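February 9, 2023

Steder two-arm kit, trial unit from Grandcombe. Fourth session.

Updated the controller first thing, then reran the homing routine on both arms. Left arm homed clean. Right arm faulted once at the wrist joint and cleared on restart. Logged it under ticket 211 with the earlier one. Grandcombe's manual says to update the arms one at a time, and the installer does both anyway. Asked them which is right.

Ran 134 pick cycles with the stock grippers, small parts only. Dropped parts were mostly the short connectors. Finger pads are too smooth for them. McIntyre sells a ribbed pad that fits the same mount, so I put in for two sets.

Teaching by hand is fine once the arm is warmed up. Before that it drags and the saved points come out a little high. The Zoson software saves them without a name unless you type one, so type one. I lost a set that way this morning.

Quote came in at $2,861 per year for the service plan, on top of the kit. Plan covers remote support and one visit, which they could do in July. Travel is extra.

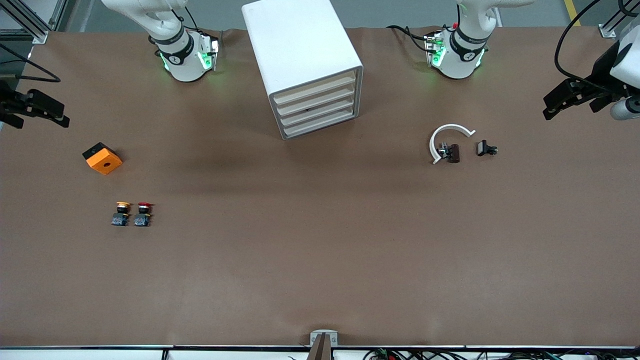

Can we keep using the kit if we don't buy the service plan?

The arms and software keep running without it. We would lose remote support and pay for each repair.

Next: swap pads when they arrive, rerun the same cycle count, check the right wrist again after a cold start.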